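25 May 2023

Slept until one in the afternoon and woke up with a keyboard imprint on my forearm, so I suppose the weekend counts as a success. Fornbridge CTF is over. We finished 26th out of 419 teams, which looks respectable as long as you don't scroll up to see that we were 11th when we all agreed it would be fine to get some food.

It was not fine to get some food.

I want to write down what happened before I start remembering it as more heroic than it was. The first six hours went better than we deserved. Guido Sala took the two easy web challenges before I had found my charger, then announced he was "warming up," a phrase he used again at hour nine and hour twenty. I started on a reversing task called Orlandini, a stripped binary that asked for a password and then insulted you in Italian if you got it wrong. I got to know those insults well. The check was a tiny virtual machine with its own made-up instruction set, and I wrote a disassembler for it in Python, very proudly, and then found that I had two of the opcodes swapped. Add and xor. For three hours I had been carefully reading a program that did not exist.

Once that was fixed the flag fell out in ten minutes. I'd like those three hours back, but I'd also like to be taller.

Pristunier was the crypto one, and I only touched it because our crypto person was at a wedding. (Who gets married during Fornbridge? I asked. It was not well received.) It was RSA with a prime that had been generated by somebody who really shouldn't be allowed near primes. The two factors sat so close together that Fermat factoring cracked it almost at once. I spent the next half hour convinced it was a trap and looking for the real challenge underneath. There wasn't one. It was worth 100 points and by the end nearly everybody had it.

Then the pwn. Jusero was a heap challenge, a little note-taking program with a use-after-free that you could spot from across the street. Spotting it was the easy part. I had a leak by midnight, and by two I had an exploit that worked perfectly on my laptop and died every single time on the server. Different libc, of course. The right one had been sitting in the handout zip from the start, in a folder called "libc." I have no defense for this. I patched the binary, fixed my offsets and watched it die in a new and more interesting place.

I did get it in the end, with around forty minutes left on the clock, and made a noise that brought Guido in from the other room to see if I was hurt. That one was worth 596 points and took us from 38th to 26th. Our final score was 2,642, and I've looked at the scoreboard more often today than I'd care to admit – it has not moved.

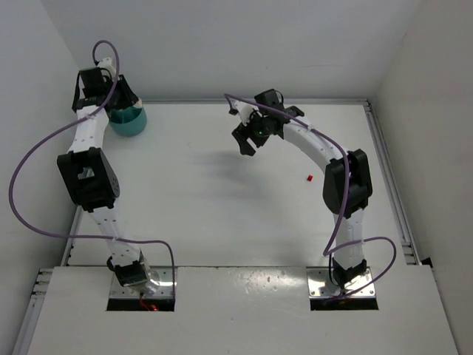
The two arms, purple cables and all.

Things I should do differently, written here so that I can ignore them in October when the next one comes up. Open every folder in the handout. Test against the real libc before midnight. Ask someone else to look at my disassembler when it starts producing nonsense, instead of deciding that the author is a genius with an unusual style. Somebody should also keep the shared notes up to date, because at one point two of us were solving the same forensics task in the same room, each very quietly so as not to disturb the other.

Guido wants to write all of it up properly for the team page. He has claimed the web challenges and left me Jusero, for which I have an exploit script with variables named a, aa, aaa and please. I tried reading through it this evening. There's a sleep(2) in the middle with the comment "do not remove," and I removed it, and now it doesn't work anymore.

Put it back. Still doesn't work. Going to bed.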